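Sadora Basket Handling: Data Card

Version of May 11, 2024
Maintainer: Fengying Hou, Kerivis

Summary

Sadora is a set of recordings of a two-armed robot handling shopping baskets on a table. Kerivis made it while preparing to automate basket return at the Tramine grocery store on Rivera Street. The release holds 3,432 episodes. Of these, 263 are marked as failed and kept in the main split with the label "fail". A further 228 are held back for testing.

What the job was before

At Tramine, baskets pile up past the checkouts. Front-end staff collect them, fold the handles down, nest them and carry the stacks back to the entrance. It is nobody's full-time job. Cashiers do it between customers, and the complaint we heard most was about bending and lifting at the end of a shift.

The plan is for the robot to pick up single baskets and stack them near the entrance. Staff still bring baskets over from the checkouts and still take away the ones that are broken or dirty.

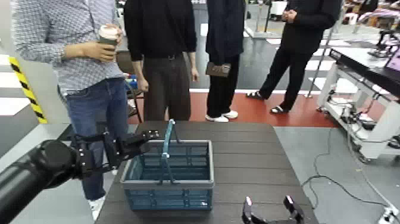 Store staff came to our workspace in January, before recording began, and what they told us changed the task list. We had treated a raised handle as an error state. They said customers leave handles in every position, and that a stacker that needs them tidy first would save them no work. Handle position is now a labeled field, with one value per handle.

They also asked who would be called when the robot stops. Under the current plan a trained employee on each shift can pause it, clear it and restart it. That training takes 6 hours and is paid. The store has said it will not cut front-end hours during the trial. We have no say in what happens after it.

Contents of each episode

Head camera video
Joint positions and gripper opening for both arms
Handle position at start and end
Outcome label (success, fail, stopped by operator)
Free-text operator note, often blank

Known limits

All recordings were made indoors at our site, none on the shop floor. Lighting changes little between sessions. Baskets with items left inside are rare. People walk or stand behind the table in many episodes, and we did not remove those.

The data should not be used to measure how fast any person works. Operator names are not included, and session order has been shuffled.

Contact

Send label corrections to Fengying Hou with the episode number and the field that is wrong. Fixes go into the next version.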